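Begehung Lager und Packerei Prasta, Halle 2
Fr., 16. Februar
Begeher: Efraín Tello, Protokoll: Anqi Kong
Verteiler: Schichtleitung, Einkauf, Drostum (nur Pkt. 4 und 5)

Legende: i.O. = in Ordnung / M = Mangel / N = Nachkontrolle / entf. = entfällt

1. Flucht- und Verkehrswege
1.1 Hauptgang frei, Markierung lesbar: i.O.
1.2 Nebengang zur Rampe: M. Zwei Paletten Kartonage im Gang, wieder. Wurde im November schon notiert. Bitte mit Spätschicht klären, nicht nur Zettel hinhängen.
1.3 Notausgang Nord: Tür geht auf, klemmt aber unten. Hausmeisterdienst ist informiert. N
1.4 Fluchtwegschild über Tor 3: Leuchtmittel flackert. M, tauschen

2. Brandschutz
2.1 Feuerlöscher Plombe/Prüfplakette: i.O., bis auf den am Büroaufgang, Plakette nicht lesbar. M
2.2 Löscher Ladestation: zugestellt mit Leergut. Sofort geräumt, trotzdem M
2.3 Brandlast unter Treppe: Folienreste, alte Prospekte. Raus damit bis Ende Woche.
2.4 Brandschutztor schliesst selbsttätig: i.O., Keil lag daneben am Boden. Keil mitgenommen.

3. Regale
3.1 Traglastschilder: Reihe A bis D i.O., Reihe E fehlt ganz. M. Vor Ort wurde 2.000 kg genannt, woher die Zahl kommt weiss keiner. Hersteller Skalov anfragen, schriftlich!
3.2 Rammschutz: Reihe B vorne lose, Dübel ausgerissen. M
3.3 Sicherungsstifte: Stichprobe 100 Stück, alle drin. i.O.
3.4 Durchbiegung Träger: optisch nichts auffälliges

4. Leitern und Tritte
4.1 Stehleiter Packplatz: Spreizsicherung i.O., Fuss links fehlt. Gesperrt, rotes Band dran.
4.2 Rolltritt: bremst nicht mehr richtig. M, Ersatz über Drostum, Artikelnr. hat Anqi
4.3 Leiternbuch: letzter Eintrag nicht auffindbar. N

5. Behälter und Arbeitsflächen
5.1 Sauberkeit Tische: i.O.
5.2 Kanten, Splitter an Holzflächen: kurz mit Handschuh drüber, nichts hängengeblieben. i.O.
5.3 Behälter innen, Abrieb/Risse: N. Grosse graue Wanne ansehen, Innenwand. Ob das nur Oberfläche ist oder tiefer geht, klärt Efraín. Bis dahin keine lose Ware rein.
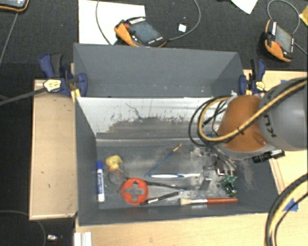
Zu 5.3: Innenwand mit dunkler Abriebstelle, Boden mit Kratzern.

5.4 Kennzeichnung Behälter: Liste hört bei Nr. 3.003 auf, danach handschriftlich weiter. Bitte nachtragen

6. Erste Hilfe
6.1 Kasten Halle: Pflaster leer, Rest vollständig. M
6.2 Augenspülflasche: abgelaufen. M, bestellt
6.3 Aushang Ersthelfer: alter Stand, zwei Namen stimmen nicht mehr
6.4 Verbandbuch: liegt jetzt im Büro Erdős, gehört in die Halle.

7. Sozialraum
7.1 Elektrogeräte geprüft: Wasserkocher ohne Plakette. M, ausgesteckt
7.2 Kühlschrank: Temperatur i.O., Geruch naja
7.3 Mehrfachsteckdose hinter Sofa: in Reihe gesteckt. Entfernt. Bitte nicht wieder hinstecken!!

Bemerkungen
Punkte 1.2 und 2.2 sind Wiederholungen, gehen diesmal an die Werkleitung. 3.1 hat Vorrang, Reihe E bis zur Antwort nur unten belegen. Beleuchtung Aussenrampe nicht geprüft, war noch hell, nachholen bei der nächsten Runde. Rückmeldungen zu den M-Punkten bitte direkt in die Liste eintragen und nciht per Mail.

gez. Tello / Kong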